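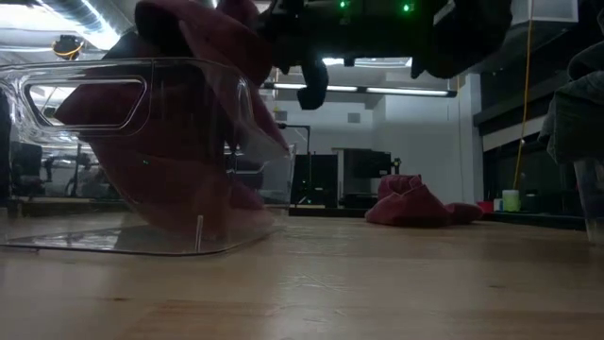

Can a town the size of Breltville run its own carbon charge?
It can run a small one, so long as the charge is tied to something the council already bills for, such as parking or waste.

Our group spent a term finding this out the slow way. The project, which we named Mosis before checking whether the word meant anything, modelled a local charge on commercial waste and compared it with the one tried in Kondum. We had 6 weeks of reading, 2 spreadsheets that disagreed with each other, and a great deal of confidence at the start.

Kondum set its charge low and promised to raise it every May. It was raised once. Councillors then discovered that people who like the climate also like their bins emptied cheaply, and the second rise went off to be reviewed, where it remains.

For Breltville we tested a charge of 20 pence a bag, with the money going back to small shops as a rebate. On paper this worked nicely. The cafés came out slightly ahead and the builders' yard came out furious, which our model records as a "distributional effect".

The weakest part is the enforcement section. We assumed that traders would report their own waste truthfully, an assumption our marker has already underlined. We would also have liked figures from Yeh, the firm that collects the bags, but its reply thanked us for our interest in recycling and enclosed a leaflet.

We use cookies to improve your visit. Accept all | Manage settings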